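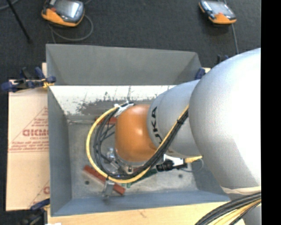
*둥글게 돌아가는 노란 케이블과 주황색 손목 부분.*

지난 10월에 집 안의 선을 전부 정리했다. 책상 밑, 텔레비전 뒤, 현관 신발장 위 공유기까지 손을 댔다. 이사 온 뒤로 한 번도 제대로 본 적이 없는 구석들이라 생각보다 오래 걸렸다. 하루에 끝낼 생각으로 아침 9시에 시작했는데 첫날은 책상 하나로 끝났다.

계기는 사소했다. 청소기를 돌리다가 멀티탭을 건드렸고 작업 중이던 컴퓨터가 꺼졌다. 저장하지 않은 문서를 한 시간쯤 다시 썼다. 그날 밤에 책상 밑에 들어가서 보니 어느 선이 어디로 가는지 나도 알 수 없었다. 모니터 전원선이라고 생각한 것을 따라가 보니 작년에 버린 스탠드의 어댑터였다. 기기는 없는데 어댑터만 계속 꽂혀 있었던 셈이다.

## 전부 뽑기

처음에는 꽂아 둔 채로 묶으려고 했다. 이렇게 하면 안 된다. 엉킨 상태 그대로 묶이기 때문에 보기에만 조금 나아지고, 나중에 하나를 빼려면 묶은 것을 다 풀어야 한다. 결국 컴퓨터를 끄고 전부 뽑았다.

뽑은 선을 거실 바닥에 늘어놓으니 책상 쪽에서만 15개가 나왔다. 그중 실제로 쓰는 것은 11개였다. 나머지는 주인을 찾지 못한 USB 선, 앞에서 말한 스탠드 어댑터, 단자가 휘어진 충전선 같은 것이었다. 단자가 휘어진 것은 바로 버렸고, 나머지는 지퍼백에 넣어 서랍에 두었다. 버려도 될 것 같은데 아직 못 버리고 있다.

선은 마른 수건으로 한 번씩 닦았다. 오래된 선은 겉이 끈적해서 물티슈로 닦고 말렸다. 멀티탭도 콘센트에서 뺀 다음 구멍 주변 먼지를 솔로 털었다. 먼지가 꽤 많았다.

## 이름표

선을 다시 꽂기 전에 양쪽 끝에 이름표를 붙였다. 한쪽만 붙이면 반대쪽에서 또 더듬어야 한다. 처음에는 마스킹테이프에 볼펜으로 썼는데 하루 만에 글씨가 번졌다. 유성펜으로 다시 썼다.

문방구에서 Markex라는 라벨용 스티커를 사서 써 보기도 했다. 깃발처럼 접어 붙이는 방식이고 글씨 쓰는 면이 넓어서 읽기는 좋다. 다만 가는 선에서는 빙글빙글 돌아간다. 굵은 전원선에는 이것을 쓰고, 가는 선에는 마스킹테이프를 그대로 쓰기로 했다. 모양이 통일되지 않지만 책상 밑이라 신경 쓰이지 않는다.

이름은 짧게 적는 편이 낫다. '모니터 왼쪽 전원'이라고 길게 쓰다가 '모니터L'로 바꿨다. 공유기 쪽은 '벽'과 '컴'이라고만 적었다.

## 묶는 재료

케이블타이는 몇 년 전에 사 둔 것이 있었지만 쓰지 않았다. 한 번 조이면 가위로 잘라야 하고, 자르다가 선을 건드릴 뻔한 적이 있다. 이번에는 벨크로 타이를 썼다. Skutik에서 나온 롤 제품이고 원하는 길이로 잘라 쓴다. 가격은 케이블타이보다 비싸지만 몇 번이든 풀 수 있다. 실제로 책상 쪽은 순서를 잘못 잡아서 2번 다시 묶었는데, 케이블타이였다면 그만큼 잘라 버렸을 것이다.

벨크로에도 단점은 있다. 먼지와 머리카락이 잘 붙는다. 그리고 짧게 자르면 힘을 못 받고 풀린다. 선 다발을 한 바퀴 감고 조금 더 겹칠 만큼은 남겨야 한다.

멀티탭은 책상 상판 아래에 매다는 철제 트레이에 올렸다. Tănase라는 브랜드의 제품인데, 나사로 고정하는 것과 집게로 무는 것 중에서 집게형을 골랐다. 월세라 책상도 집주인 것이어서 구멍을 낼 수가 없다. 집게형은 상판 두께를 미리 재야 한다. 나는 재지 않고 샀고, 다행히 맞았다.

## 여유를 어디에 둘 것인가

제일 오래 고민한 부분이다. 선이 길면 남는 부분을 어딘가에 모아야 한다. 처음에는 남는 길이를 전부 트레이 안에 접어 넣었다. 깔끔해 보였지만 모니터를 앞으로 당기자 선이 팽팽해졌다. 모니터암을 쓰고 있어서 화면을 자주 움직이는데, 움직이는 쪽에 여유가 없었던 것이다.

다시 풀어서 모니터 뒤쪽에 느슨하게 한 번 휘는 구간을 만들었다. 화면을 끝까지 당겨 보고, 돌려 보고, 그 상태에서 당기는 느낌이 없는지 확인한 다음에 묶었다. 고정된 물건으로 가는 선은 짧게 정리하고, 움직이는 물건으로 가는 선은 움직이는 범위만큼 남긴다. 적고 보니 당연한데 해 보기 전에는 생각하지 못했다.

선을 꺾어서 접는 것도 그만두었다. 특히 단자 바로 옆에서 꺾이면 금방 상한다. 앞에서 버린 충전선도 그 자리가 휘어 있었다. 지금은 손바닥 정도 크기로 둥글게 말고, 가운데를 조이지 않게 묶는다.

## 텔레비전 뒤

둘째 날은 텔레비전 쪽을 했다. 책상보다 선은 적은데 공간이 좁아서 더 힘들었다. 거실장을 앞으로 빼야 손이 들어간다. 혼자 밀다가 장판에 자국이 났다. 다음에는 다리 밑에 수건을 깔고 밀 생각이다.

여기서는 전원선과 나머지 선을 나눠서 양쪽으로 보냈다. 신호 간섭 때문에 나누라는 글을 읽은 적이 있는데 우리 집에서 차이가 있는지는 모르겠다. 화면도 소리도 전과 같다. 그래도 나눠 두니 찾기는 쉽다.

셋톱박스 어댑터가 커서 멀티탭 옆 구멍을 막고 있었다. 어댑터를 맨 끝 구멍으로 옮기니 해결됐다. 지금까지 그 구멍 하나를 못 쓰고 있었다.

## 공유기

현관 쪽은 벽에서 나오는 랜선이 너무 길어서 문제였다. Plalumberg 매장에 갔다가 뚜껑 있는 정리함을 보고 사 왔는데, 공유기까지 넣으려고 하니 뚜껑이 닫히지 않았다. 어차피 공유기는 열이 나는 물건이라 안에 넣지 않는 편이 맞는 것 같다. 상자에는 남는 랜선만 말아 넣고 공유기는 뚜껑 위에 올렸다. 상자 색이 신발장과 맞지 않는다. 흰색이 품절이어서 베이지를 샀더니 그렇게 됐다.

## 한 달 지나고 나서

제일 달라진 점은 청소다. 책상 밑에 바닥까지 내려오는 선이 하나밖에 없어서 청소기가 그냥 지나간다. 전에는 선을 발로 밀어 두고 돌렸다.

반대로 귀찮아진 것도 있다. 새 기기를 들이면 트레이까지 손을 넣어야 한다. 얼마 전에 탁상용 가습기를 샀는데 그 선은 아직 책상 위로 지나간다. 이름표도 안 붙였다. 이런 것이 몇 개 더 생기면 다시 예전처럼 될 것 같아서, 휴대폰 메모에 '가습기 선'이라고 적어 두었다.

충전선은 끝내 정리하지 못했다. 침대 옆에서도 쓰고 책상에서도 쓰고 가방에도 넣어 다니니 고정할 자리가 없다. 책상 모서리에 붙이는 집게를 사 봤지만 선을 뽑아 갈 때마다 집게가 같이 떨어졌다. 접착면을 알코올로 닦고 다시 붙여도 마찬가지였다. 지금은 서랍에 넣어 두고 필요할 때 꺼내 쓴다.

다음에는 서랍의 지퍼백을 정리하려고 한다. 안에 든 USB 선이 데이터 전송이 되는 것인지 충전만 되는 것인지 하나씩 꽂아 봐야 한다. 결과는 따로 글로 적겠다.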